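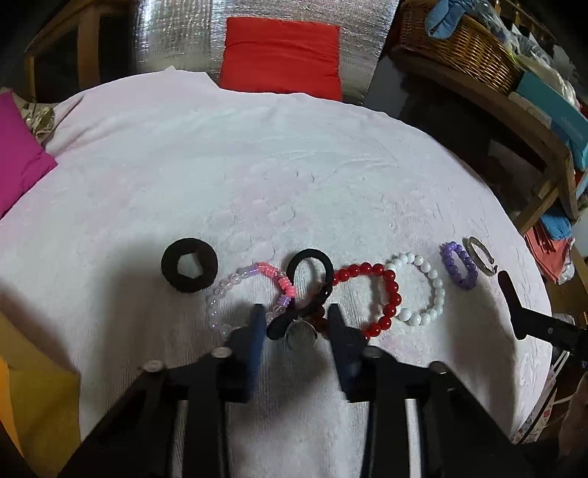

Reading time: 3 min

Sorting and storing small ring-shaped accessories on a towel surface
Student project report, Household Organisation module, Lestevdale College

1. Background

Hair elastics, bracelets and rings are often kept together in one box or drawer. They are small, they are nearly all closed loops, and they catch on each other. A beaded bracelet will hook over an elastic, a ring will slide inside both, and the whole lot comes out in a knot. The project looked at a simple way of laying such items out before they are put away, so that each one can be seen and stored with others of its kind.

The brief set by the module allowed 7 weeks, ending in February. Shop-bought organisers were left out of the study. The only storage used was a set of small lidded boxes and a length of dowel.

2. Surface

Three surfaces were tried: a bare tabletop, a sheet of paper and a terry towel. On the bare tabletop, round beads rolled and pulled their bracelet out of shape. On paper the items stayed put until the sheet was touched, then all moved together. The towel held them best. The loops of the cloth grip the underside of a bead or a thin band, and a dropped ring does not bounce.

A white towel was chosen over a patterned one. The faint embossed circles in the weave did not interfere with picking out the items. A thin dark hoop and a black elastic show up clearly on white. Clear and pale lilac beads are harder to see against it, and a mid-grey cloth may suit a collection made up mostly of clear beads.

3. Layout

The items were set out in a single row. A row takes up more width than a heap but leaves each piece open to view from the front. The thick fabric scrunchie went at one end and the thin metal hoop at the other, with bracelets and the slim elastic between them.

The row was not fully separated. The red bead bracelet lay over the edge of the white one, so that the two looked like links in a chain, and the slim elastic lay across the bracelet with the pink disc beads. The silver ring with the flat face ended up inside the elastic. Overlaps of this kind are the main fault of the method. A gap of one finger width between neighbours would remove most of them, but the full row then needs a longer table than the round one used for the trials.

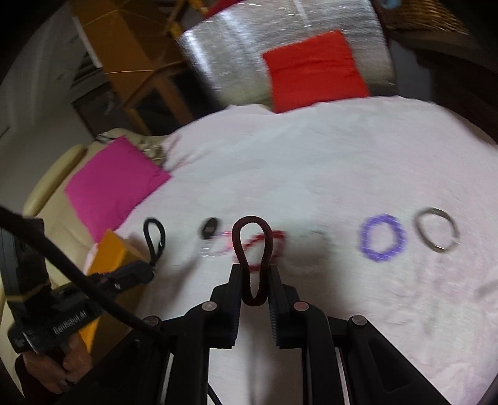
Chaltu Wako
Project lead and report author

4. Handling

Elastics behave differently from bracelets when lifted. A beaded bracelet keeps its weight low and hangs down. An elastic pinched at its lowest point stands up, wide at the top and narrow near the grip. The maroon elastic, which has a fine ribbed texture, stood as a rounded loop when held in this way. The black one stood as a long narrow oval with a crossed or knotted spot low on one side.

Holding an elastic upright is a useful check before storage. A twist shows at once, and the band can be turned until it lies flat. Twisted bands were found to snag on the dowel and on each other.

5. Storage

Items were put away in the following order.

Rings first, into the smallest box. They are the easiest to lose and the most likely to be trapped in another loop.
Elastics next, threaded on the dowel, dark colours together.
Bead bracelets after that, one to a box where possible, laid in a circle.
Scrunchies and stiff hoops last, in the largest box.

Amanuel Woldemariam built the dowel stand and timed the trials. The limit for clearing the towel was set at 3 minutes. Trials with the ring left until last went over the limit more often than those where it was put away first.

6. Limits of the work

One collection and one table were used. Necklaces, clasps and earrings were not tested. The dowel suits elastics but stretches tight bracelets, and the small purple marbled one was kept off it for that reason. The towel also sheds lint, which clings to fabric items and has to be picked off by hand.

7. Further work

A second round would use a grey cloth and a longer table, with the gap between items fixed in advance. The dowel stand needs a heavier base, as it tips when all the elastics are threaded from one side.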